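Notebook – dye bench, Grarkurell
Oct 23, 2022

Indigo vat no. 2, day something. I stopped writing the day on the lid when the marker ran out, and the replacement marker has joined the other replacement markers wherever they go.

Vat smelled right this morning, meaning it smelled terrible. Coppery skin on top, yellow-green underneath, a few purple bubbles around the rim. Fed it a spoonful of fructose and left it alone for an hour, which is the hardest part of the craft and the one I'm worst at.

Weights
Cotton lot from Mora: 598 g dry, before scouring. The invoice says 300 g per piece and there are two pieces, so somebody at Mora is rounding in their own favour. Scoured both in soda ash, and the water came off the colour of strong tea. So much for "prepared for dyeing". Second scour was paler, third I couldn't be bothered with.

Dips
Piece A, five short dips with a good long airing after each. Piece B, two long ones, because Jamshid Kiani swears by two long ones and I am tired of hearing about it.
A is even, mid-blue, slightly greyer at the selvedge. B went darker faster and then rubbed off on my wrist, my apron and the kettle. I have told Jamshid about the kettle. He says I didn't squeeze it out under the surface – possibly true, still my kettle.

Colour and handling
Want to see how a blue sits in folds before cutting anything. A flat swatch flatters everybody.

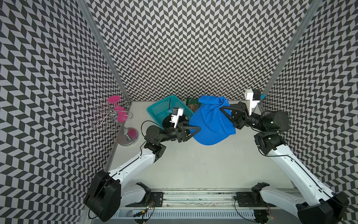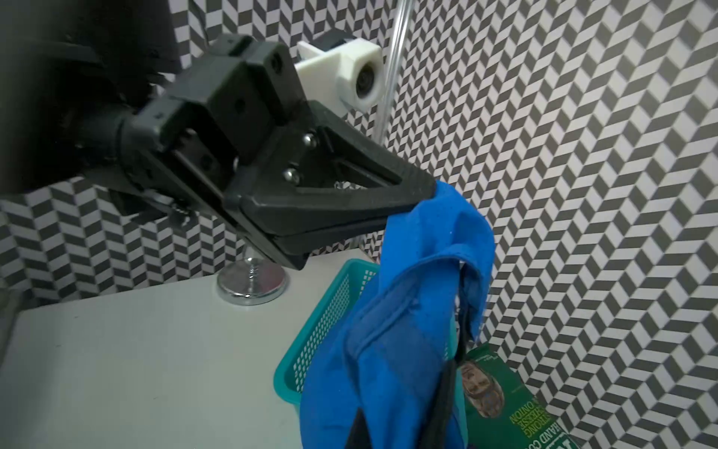
Hems
Always darker than the body, and I've finally stopped calling it a feature. Four layers of thread and fold hold more liquor and dry last. For the Yusof curtains I'll dye first and hem afterwards. Yes, this is what I was told in the first place. The offcuts can be hemmed beforehand, as a control, and then everyone can enjoy being right.

Rinse
Cold water till clear, a splash of vinegar, cold again. Meter read 2,753 L when I started and I forgot to read it when I finished, so the water use figure for this batch is "some". Do better next time.

Rub test
White cotton scrap, ten strokes each, dry then damp. A left a faint smudge when damp. B left what I would call a second piece of dyed fabric.

Supplies
Lime low. Fructose fine. Nirport have put the shade card up again and dropped the one grey I use. Order code 933 is now a beige, so check before sending the order in November or we'll be the proud owners of beige.

To do
Re-scour B and try it again with three medium dips. Lid on the vat. New marker, on a string this time. Jamshid to bring back the big strainer.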